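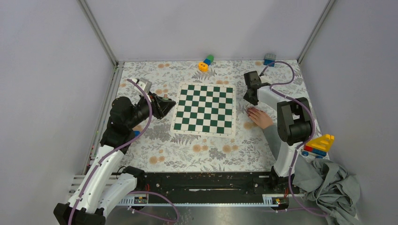 Please Stop Cleaning the Table

I have a small fight to pick with my own field, and it's about tables. Specifically the bare, matte, one-color tables that show up in nearly every paper on two-armed robot learning. I understand why people like them! I used one for years. But I've come around to thinking they make our results look better than they are, and I'd like more of us to quit.

Some background, so you know where I'm coming from. I work on a two-arm setup we call Raju, and our main line of research is learning from demonstrations. A person shows the arms how to do a job, we record it, and a policy learns to copy what the person did. It's a lovely method when it works. The trouble is that the policy will copy anything that helps it get the right answer, including stuff you never meant to teach it (the color of the wall, say, or the one dark spot on a white table that always happens to be the target).

Last November we had a policy I was really proud of. We called it Cluso, it was trained on 617 demonstrations, and on the plain table it handled small objects so well that I was already writing the abstract in my head. Then Embla Lunde laid a sheet of printed fabric under everything and asked me to run it again. You can guess. It reached for the print.

I was annoyed for a day or so, and then I got curious, which is a better use of anybody's time. We now work on a leafy print with peach-orange flowers, with toy blocks along the back and a green-and-white chessboard sitting in the middle of things. A chessboard is a nasty thing to put near a robot that has learned to look for edges. It's nothing but edges. And the flowers come in clumps of warm color on a pale background, so a policy that has been getting by on "find the colorful bit" is going to have a bad morning.

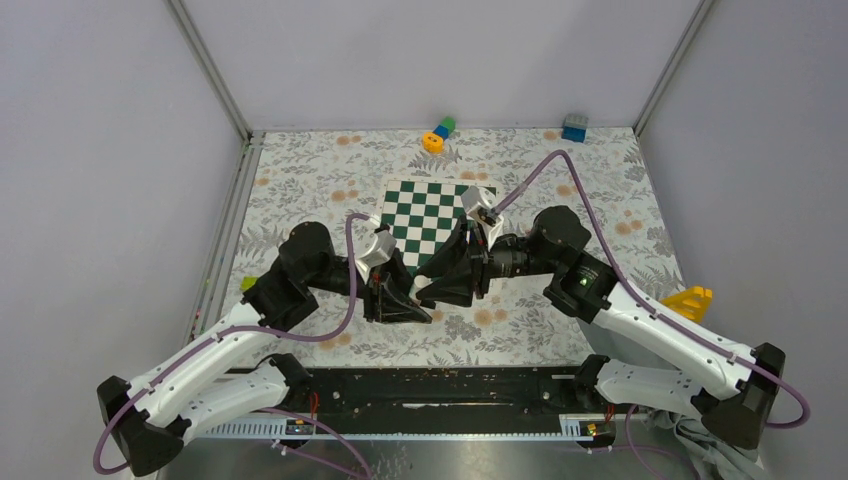
Both grippers at a small white object, with the chessboard behind them.

I like that one because it's the kind of moment where the plain table flatters you. Two grippers close together hide a lot from a fixed camera. On a blank background, a policy can get away with a pretty fuzzy idea of where the object is. Put squares and leaves behind it and fuzzy stops being good enough, and you find out what your method really learned.

So we collected again, 228 new demonstrations on the busy table, and trained from scratch. The new policy, Itby, scored lower than Cluso on the clean table. I'll say that plainly because reviewers bring it up every time. But on 12 layouts it had never seen, Itby kept working on most of them and Cluso fell apart on nearly all. I know which one I'd want in my kitchen.

The pushback I hear most is that clutter makes experiments hard to compare. Fair enough, and I don't want everybody showing up with whatever was in the closet. But fabric is cheap, and you can put the pattern file in your supplement right next to the learning rate. The folks on the Wommont project told me they'd sooner collect 700 clean demonstrations than deal with a flowered tablecloth. Okay, but then please test on the tablecloth at least once and print the number, even if it's ugly.

I still keep the clean table for debugging, by the way. If a cable is snagging or a gripper is out of line, I want as few suspects as possible. I just don't put that table in the results section anymore, and when I review a paper that has only that table in it, I ask for another one.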